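The Dresser Pages: Knobs, Drawers and Everything Inside Them

Posted October 13, 2021

Welcome, and come on in. This page has been promised for longer than I care to admit, and a good many of you have written to ask when it was coming, so pour yourself something warm and settle down. It's all about dressers. If you came for chairs, the chair page is still where it always was, and the little tables are coming in November, when I've finished stripping the last one and have my evenings back.

I've been fixing up bedroom furniture in the back half of the old feed store on Coman Street for 13 years now, and in all that time I don't believe I've had a month without a dresser standing somewhere in the room. People hang on to them. A bed gets replaced, a desk gets given away to a nephew, but the dresser goes from the big bedroom to the spare room to the hall and then down to the basement to hold paint cans, and then one day somebody looks at it and thinks, you know, that was a pretty nice piece of furniture. And then they call me (or they call Grollgate Salvage, who call me, and either way it ends up on my floor with a blanket over it).

I've kept the notes under each heading fairly short. Well, I meant to.

First look

The first thing I do with any dresser is open every drawer all the way, one at a time, and close it again. I do it slowly and I listen. A drawer that scrapes on one side is telling you about its runner, and one that drops its nose when it's halfway out is telling you about the same runner from the other end. I put a bit of painter's tape on each drawer and write the trouble on it in pencil, and the tape stays on until the trouble is gone.

Drawer bottoms

Bottoms sag, especially in the drawers where people kept sweaters or, worse, photo albums. If the panel is only bowed and hasn't split, you can often slide it out of its groove, flip it over, and slide it back in, and the next 20 years of sweaters will press it flat again. It feels like cheating every time, and I do it every time.

The knobs

This is the part I get the most mail about, and I could go on until supper. A knob is the one piece of a dresser that your hand meets every single morning, and it takes all the wear that the rest of the thing is spared. Fingers leave oil on it, rings knock against it, and the finish goes soft and dull in just the place you pinch. I've grown very fond of that dullness. When somebody asks me to sand a set of knobs back to bright new wood I'll do it, of course, it's their dresser, but I do ask them to sleep on it first.
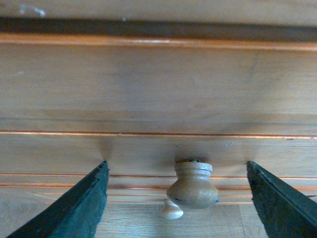 The other thing about knobs is that they wander. One gets loose, falls off, rolls under the bed, and is put away somewhere safe, and you know how that goes. So a replacement goes on from whatever jar was handy, and that's how you end up with an older dresser wearing two or three kinds at once. I used to hunt for matches as though my life depended on it. These days, if the odd one is a decent knob and feels good in the fingers, I leave it alone. I have a lovely tall dresser at home with one mismatched knob on the sock drawer, and I'd know it in the dark.

If you do want a matching set, measure before you shop! Measure the width of the knob at its widest part, how far it stands out from the drawer, and the size of the screw. I keep a coffee tin of strays, close to 200 of them I'd guess, and you're welcome to come and dig through it on a Saturday.

Loose screws

A knob that spins usually wants nothing more than a turn of the screwdriver, done gently, with the drawer pulled open and your other hand behind the front. If it spins again in a week, the hole has worn. Take the screw out, dip a sliver of wood (a matchstick with the head cut off does nicely) in ordinary wood glue, push it into the hole, trim it flush, and leave it overnight. Screw the knob back on in the morning. I've had that fix outlast the drawer.

Please don't reach for a bigger screw as your first move. It will hold beautifully right up to the day it splits the wood, and then we're having a very different conversation, and a more expensive one.

Cleaning the fronts

A soft cloth, warm water, a drop of dish soap, and a second cloth to dry with. That's most of it. Go with the grain, do one drawer front at a time, and dry it before you start the next. Take the knobs off if you can, because the grime likes to sit in a ring just where the neck meets the wood, and no cloth on earth gets in there properly. I use an old toothbrush on the edges and grooves, barely damp.

White smudges on the wood worry people more than they need to. Some are old wax that never got buffed, some are a bit of paint from when the bedroom ceiling was done, and some are damp that got into the finish. I try the dry cloth first, then the damp one, then a little paste wax rubbed in and buffed off, and I wait a day between each. Very often the day of waiting does as much good as the wax.

Runners and wax

For sticky drawers I rub a plain candle stub along the runners and along the bottom edges of the drawer sides. My mother used a bar of soap, and I did too for years, but soap can draw the damp in our part of the world and I've gone over to candles. The furniture wax I use on the outside is the clear Skandel in the flat tin. It smells a bit like a church, goes on thin, and gives you plenty of time to buff. A tin lasts me nearly 2 months in the busy season, and it would last a normal household until the grandchildren inherit it.

The back panel

Look at the back! I say it to everyone who comes in. The back is where you find the pencil marks and the chalk numbers and the mover's stickers, and once, on a dresser from out by Drovo Lake, a whole grocery list from somebody who must have been leaning on it with a pencil in hand. (Eggs, lard, blue thread.) I never sand a back. I brush it, vacuum it, check that the nails are holding, and that's as far as I go.

Lining paper

Old liners come out, and I do it with a wide putty knife and a great deal of patience if they've been glued. Newspaper liners I read first, naturally, and the afternoon goes by. For new ones I like plain brown paper, cut a hair smaller than the drawer and just laid in, no glue at all. You can change it whenever you like and the wood gets to breathe. Patterned paper is pretty too, and I keep a few rolls on the shelf for people who want a little surprise when they open the drawer.

Putting it back together

Drawers go home in the order they came out. They may look exactly alike and they are not alike, not in anything made by hand, and a drawer in the wrong opening will bind or rattle and make you think you've done something terrible. I number them lightly in pencil on the underside before I start. Then the knobs go on, each one snugged by hand and given a last small turn, and I stand back and look along the row with my head tilted to see that nothing's crooked. Then I open and close every drawer again, slowly, just as I did on the first day, and peel off whatever tape is left.

Moving day

Take the drawers out before you carry it. I know, I know, it's more trips up the stairs. But a dresser with its drawers in weighs as much as a pony, and the drawers slide open at the landing and the knobs gouge the wallpaper. If a knob sticks out a good way, take it off, drop it in an envelope with its screw, and tape the envelope inside the drawer it belongs to. Don't put all the envelopes in your coat pocket. I've had calls about coat pockets.

Asking about a dresser of your own

I'm always glad to look. Bring me one drawer, if you can manage it, and I can tell you quite a lot from that without you having to borrow a truck. A plain clean and wax on a chest with sound drawers is usually done within the week, and a full job with new runners and a repaired finish can run up to $500, depending on what I find once I'm in there. I'll always call you before I go past what we agreed.

The shop is open Tuesday through Saturday, mornings are best, and the side door sticks a little so give it a push. The knob tin is on the counter by the window. If you find a good one in there that fits, it's yours.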